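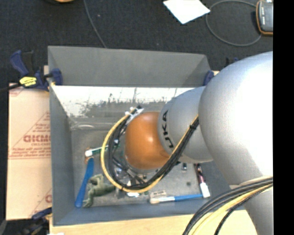 Vemari Bin Set: demonstrations of picking from a mixed bin

Posted in February by Brijesh Prajapati
Print this page | E-mail this page

We use cookies to remember your download settings. By continuing to read you accept this.

# Vemari Bin Set

Vemari is a set of demonstrations in which a person drives a robot arm to take small items out of a bin, one after another. Each demonstration was made by remote control, or by moving the arm with the hand, and it is written in the file which of the two was used. The set was made for training and testing of policies that learn from demonstration. It can also be used for grasp detection, but we did not design it for this and the labels are thin.

This file describes version 2. If you have version 1, please read the section "Changes" before you mix the two.

## Short facts

- Demonstrations: 1,918
- Item types: 164
- Demonstrations held out for testing: 254
- Arm: KUKA, one arm only, same mounting for all recordings
- Bin: gray, rectangular, held to the table with clamps
- Camera: fixed, color
- Language of the notes: English, a few operator comments in Gujarati

## What is one demonstration

One demonstration starts when the arm leaves the rest position and ends when it returns there. Between these two moments the operator tries to take one item and to put it in the drop area. The drop area is outside the bin and it is not always visible to the camera.

The operator may try up to three times. If the third try fails, the demonstration is closed and receives the result `fail`. We kept all failed demonstrations. Many groups remove them, and I understand why, but for us they were useful, and you can filter them with one line.

The bin was not filled again after each pick. So the first demonstrations of a session have a crowded bin and the last ones have a bin which is almost empty. Please use the field `bin_round` if this matters for your work. It starts from 1 at each new filling.

## The items

The items are things from the household, the office and the craft shelf: brushes with different handles, small hardware, soft things which change their shape, clear plastic, shiny metal. We chose them to be difficult in different ways. A paintbrush is easy to see and still difficult to take when it lies flat against the wall of the bin. Soft items are easy to grip, but often they bring a neighbor with them.

Clear and shiny pieces are the worst group. The operators also had trouble with them on the screen, and you will find long pauses before the grasp. I did not cut these pauses. If your method does not like them, look at `idle_start` and `idle_end`.

The list of all item types is in `items.csv`. The names were given by the operators and I corrected only the spelling. For this reason there is both "scrub brush" and "dish brush", and I am not sure that the difference was kept the same by everybody.

## How the arm was driven

**Remote control.** The operator sat behind a screen and held a six-axis hand controller called Karaki, made in our workshop. The position of the hand is scaled before it is sent to the arm. In the first sessions the scale was too large and the arm moved more than the operator wanted. We lowered it and wrote the new value in the session file. The operator saw the camera image and did not look directly at the bin. We put a curtain between them after we noticed that people were leaning to the side to look.

**Hand guiding.** The operator stood next to the table and moved the arm by holding it near the wrist. The gripper was opened and closed with a foot pedal. In these demonstrations the hands of the operator are sometimes over the bin. There is a flag `hand_visible`, set by a person and not by software, and it is correct as far as I could check.

The hand guided motions are shorter and smoother. The remote motions have more corrections near the item. If you train on both together without telling the model which is which, you will probably get something in the middle, slow in the approach and too fast at the end. We saw this in our own first test.

## Files

```
vemari/
 README.md
 items.csv
 sessions/
 s001/
 session.json
 demo_0001/
 color/
 joints.csv
 gripper.csv
 notes.txt
 splits/
 train.txt
 test.txt
```

`joints.csv` has one row for each control step, with the time in milliseconds and the seven joint angles in radians. `gripper.csv` has the commanded opening and the measured opening. These two are not equal when something is held, and the difference between them is a good simple sign of a grasp.

`notes.txt` may be empty. When it is not empty, it has the words of the operator, typed directly after the demonstration. Some examples:

- "took two, second one fell back in bin"
- "wanted the blue handle, took what was on top"
- "cable touched the wall, went up and around"
- "stopped too early, my mistake"

I recommend to read at least one session of notes from the beginning to the end before training. It takes half an hour and it explains many strange motions.

## Time

The camera and the arm have separate clocks. They were aligned at the start of each session with a light that the controller switches on. Over a long session the difference grows, and in the worst session it was 52 milliseconds at the end. We corrected it with a straight line between the start and the end. The original times are also kept, in the column `t_raw`.

## Known problems

1. **The arm hides the bin.** When the arm is over the bin, the camera sees much of the arm and its cables, and the target is often behind them. The images just before the grasp are the most important ones and they are also the ones with the least to see. We considered to move the camera and decided to keep one position for the full set.

2. **Strong light on metal.** The silver parts of the arm become fully white in some images. The exposure was fixed for the items in the bin. Automatic exposure was tested for one session and was worse, and that session is not included.

3. **Cables.** The cable bundle is outside the arm and it swings. It can touch the items and move them. Such cases are marked `cable_contact` when the operator reported it. There are surely more of them.

4. **Objects outside the bin.** The table and the floor near it were not kept clean for the recording. Packaging, paper, clamps and other cables can appear. A model which segments everything in the image will find them too. A mask for the inside of the bin is given in each `session.json`.

5. **The bin has marks.** It was used for a long time and the floor and the strip below the far wall are scuffed. Some detectors take the marks as thin items.

6. **Black border.** Some color images have a black vertical strip at the right side. It comes from the cropping step. You can cut it away without losing anything.

7. **Operators are few.** Four people made all the demonstrations, and one of them made close to half. Three of them are right-handed. The field `operator` has a letter and no name, and I will not give the names on request.

## Splits

The test split was made by item type. No item type in the test list is a target in the training list. But it can lie in the bin as a neighbor in training images, and we could not avoid this without recording everything again. If you need a stricter split, remove the sessions listed in `splits/strict_remove.txt`. You will lose around a third of the training data.

Please do not tune on the test split. There is no separate validation list, and everybody should take a part of the training sessions for it. Take full sessions and not single demonstrations, or the same bin filling will be on both sides.

## Reading the data

A small reader is included, `read_vemari.py`. It needs only NumPy and an image library.

```
from read_vemari import Session

s = Session("sessions/s001")
for demo in s.demos(result="success", mode="remote"):
 images = demo.color()
 joints = demo.joints()
```

`mode` may be `remote` or `hand`. If you leave it out, you get both. `result` may be `success`, `fail` or `wrong_item`. The last one means that the operator named one item before the start and took another.

Images are read only when you call `color()`. In version 1 they were loaded at once and the memory was full after a few demonstrations. Several people wrote to me about it, thank you.

## Changes

Version 2:

- clock correction added, old times moved to `t_raw`
- result `wrong_item` separated from `success`
- operator letters made the same in all sessions (before, "B" was two persons)
- sign of joint 4 corrected in the hand guided sessions

Version 1:

- first release, used in our Brondberg project

The sign of joint 4 is the serious one. If you trained on hand guided data from version 1, the recorded path does not agree with the images, and I am sorry for this.

## Use and limits

You may use the set for research and teaching, and you may share changed copies if you keep this file with them. For a product, please write first.

The joint paths should not be played back on another arm without checks. They were recorded with our table height, our bin and our cable mounting. Even on our own arm we first play them at low speed with a hand on the stop button. A friend's group tried with a different gripper, longer than ours by a few centimeters, and drove it into the floor of the bin.

## Contact

Questions and corrections go to Brijesh Prajapati, through the issue page of the set. Please write the session number and the demonstration number, otherwise I cannot find the place. I answer usually in the evening, after 7 p.m.

The next recordings will be under the name Flerura, with two cameras and with the cables fixed closer to the arm. They will have their own file format, and the reader above will not open them.

Get news about new versions by e-mail. Enter your address to subscribe to the newsletter. You can leave the list at any time.

Print this page | E-mail this page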